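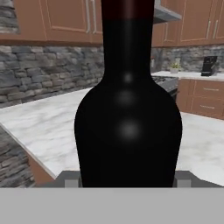
サイト内検索 キーワードを入力 検索

評価報告:把持作業安全評価キット「Nustik」第2版
5月 文:Berwyn Price(Howells 技術評価室)

Gasico社の「Nustik」は、家庭用および業務用厨房における把持作業の手順を、実機導入前にシミュレーション上で点検するための評価キットである。当室では、社内規程の改訂に先立ち、本製品が実務上の基準として使用に堪えるかを検討した。

構成は、作業場面のライブラリ、点検項目表、記録様式からなる。点検項目は111あり、接近経路、把持力の上限、停止条件、対象物の取り違え防止などの章に分かれている。用語は章をまたいで統一されており、監査担当者が初見で読み進めるうえで支障はなかった。

特に評価したいのは、ガラス容器に関する章である。瓶類については、把持の前に指と容器の位置関係を手先視点の画像で確認し、判定者が署名することを求めている。光沢のある暗色の瓶は輪郭の判別を誤りやすく、従来の当室手順ではこの確認が担当者の裁量に委ねられていた。厨房の場面では、石張りの壁や木製の戸棚など背景の要素が多く、認識処理の弱点を洗い出す条件として妥当である。加熱機器の近傍における動作制限についても、独立した項目が設けられている。

一方、改善を要する点もある。第一に、把持力の上限値が容器の材質区分のみで定められ、内容量による補正がない。第二に、非常停止後の再開手順が簡略に過ぎる。再開を許可する者の資格が示されておらず、当室では既存の「Drurenus」手順書を併用して補った。また、日本語版の記録様式には訳語の不統一が13か所認められ、Gasico社に通知済みである。

導入に要する期間は、担当者2名でおよそ5日であった。旧版の記録を移行する場合は、様式の番号体系が変更されているため、対照表をあらかじめ作成されたい。

総合評価は「条件付き推奨」とする。シミュレーションでの合格は実機での安全を保証するものではなく、実機試験の省略の根拠として本キットの結果を用いることは認められない。この点は製品の手引きにも記載があるが、巻末の注記にとどまるため、次版では本文冒頭への移動を求める。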